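Why my kitchen is still cleaned by me

My cousin Wulan Hartono asked me in September if she should wait with buying a new dishwasher, because "soon the robots will do it all". I told her to buy the dishwasher. Then I felt a little guilty, as I had answered too fast, so I spent several evenings reading and watching what people do with robot arms in kitchens.

First, what I know from work. At Hájek in Pustlow, where I pack fittings, we have a machine that puts the same part in the same box 1,000 times per shift, and it is very good. But the part always comes from the same side. When a box arrives a little crushed, the machine stops and Rostislav Vlček has to come with his key and his bad mood.

A kitchen is all crushed boxes. After dinner there is a pan, some cutlery in every direction, a cup, a sponge, and something that does not belong there at all. I need maybe ten minutes for it and I think about other things. For an arm with two fingers each object is a new question: where to hold it, how strongly, and where it should go after.

A lot of the practice is now done in simulation, so no real cups are broken. I like this idea. Still, a demo I read about gave 83 percent success for picking up one object, and I tried to imagine my kitchen with that number. With 40 things on the counter after a birthday, it would be almost seven things dropped or left behind - and somebody must still wipe under them.

So my opinion for now: carrying one cup, yes. The whole counter, not yet. Wulan bought the dishwasher, and she is asking me now about robot vacuums, which I will write about next time. 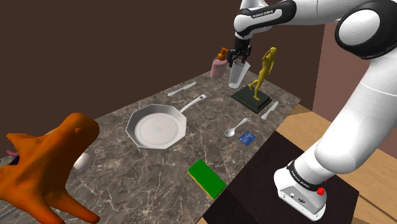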